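Notes on a Shared Clock: Replacing the Coordination Layer in Bendby

2020-09-28

Readers of these pages will be aware that Bendby, the control software I maintain for two-arm work, has until recently treated each arm as a separate client. Each had its own planner, its own queue and its own idea of what time it was. The arrangement was adequate while the arms worked on opposite sides of the table. It ceased to be adequate in June, when the tasks began to require both grippers at a single point.

The principal fault was one of timing. A motion request issued to the left arm and a motion request issued to the right arm at the same moment were not started at the same moment. The gap was small on a quiet machine and considerably larger when the perception process was busy. Most of the remedies I attempted consisted of adding waits, and I do not recommend them. A wait long enough to be safe made every task slow, and a shorter one failed under load in ways that were hard to repeat.

The new coordination layer, which I have called Climthorpe, takes a different view. Both arms are planned as one body with a single list of joints. A plan is a table of time steps, and every row holds a position for every joint on both sides. Neither arm can run ahead, as there is no separate schedule for it to follow. The cost is paid in the planner, which must now search a larger space, and I have accepted that cost.

Collision checking required more thought. The earlier code kept a fixed distance between the two grippers and refused any plan that broke it. A rule of that kind forbids precisely the work for which two arms are wanted. Climthorpe instead keeps a table of permitted pairs. Fingertip against fingertip is allowed during a named phase of a task; wrist housing against wrist housing is never allowed, nor is either wrist module against anything at all. Cables are modeled as thick, simple shapes around the wrists, which is crude but has so far been sufficient.

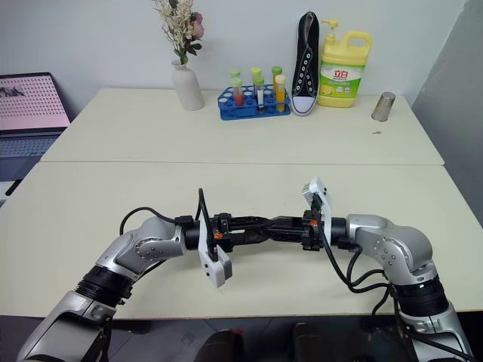 Bouzid wrote, after reading a draft of the above, that a table of permitted pairs will grow until no one can check it by eye, and that the phases ought to be derived from the task description instead of being named by hand. The same message asked what happens when a phase ends late and the fingertips are still in contact at the moment permission is withdrawn.

Both points are fair. On the second, the answer is that the planner first reports a start state in collision and declines to do anything further, leaving the operator to open the grippers manually. I have since added a retreat phase, during which contact is permitted provided that the distance between the fingers does not decrease from one row of the plan to the next. On the first point I have no satisfactory answer. The table has 455 entries at present. Many of them are mirrored copies, left for right, and could be generated. I intend to do so before the next release.

A word on perception is also in order. The wrist cameras are used only for the last part of an approach, and the correction they supply is applied to the relative position of the two grippers, never to one arm alone. In the previous version each arm corrected itself against its own view. When the two views disagreed, both arms moved to fix the same error and the result was twice the correction required. The new version combines the two estimates first and divides the motion between the arms according to a weight set in the configuration file. The default is an even split. I have found that giving most of the motion to one side is easier to debug.

Estimates older than 4 control cycles are discarded. If neither camera supplies a recent one, the arms hold position and the log records the reason in plain words. The previous log recorded a number, and I spent more evenings than I care to state looking those numbers up.
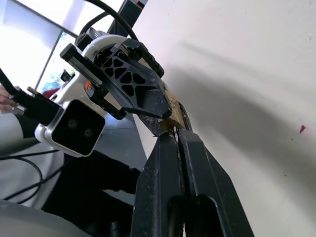

Posted by the maintainer, Bendby project notes
Filed under: control, planning, two-arm work

The remaining work is mostly tooling. The log viewer, Tokuvdale, was written for one arm and draws one timeline. It now draws two, one beneath the other, with the phase names between them. Plans of up to 3,000 rows open without complaint. Longer ones are slow to scroll, and the cause appears to be that the labels are redrawn on every movement of the mouse. I have not yet corrected this.

The configuration format has changed, and old files will not load. A conversion script is included with the source. It handles joint limits, speeds and camera offsets, but it does not attempt to convert the old distance rule, which has no equivalent. Anyone who relied on that rule should write out the permitted pairs afresh and run the checker in dry mode before enabling the motors. The checker replays 825 stored poses and prints each one whose result differs from the earlier release. Some differences are expected - chiefly where the fingertips meet - and each should be read before it is accepted.

The old coordination code remains in its own branch and will receive no further changes.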